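Start | Programm | Notizen | Kontakt

Notizen für meinen Vortrag, Besuch bei Evgate im März

Guten Tag, ich heiße Mahfuz Bepari. Zuerst Dank an Annelies Eberhard für die Führung. (Langsam sprechen! Folie 3 erst nach der Begrüßung.)
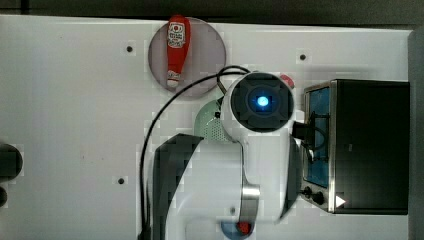

Zuletzt geändert: im März, 16:40 Uhr

Der Arm arbeitet am weißen Tisch, der Greifer ist beim Ofen. Auf das blaue Licht am Kameramodul zeigen. Links liegt die Ketchupflasche auf dem Teller.

Danach Frage von Sharada Chacko vorlesen: Wer darf den Arm anhalten?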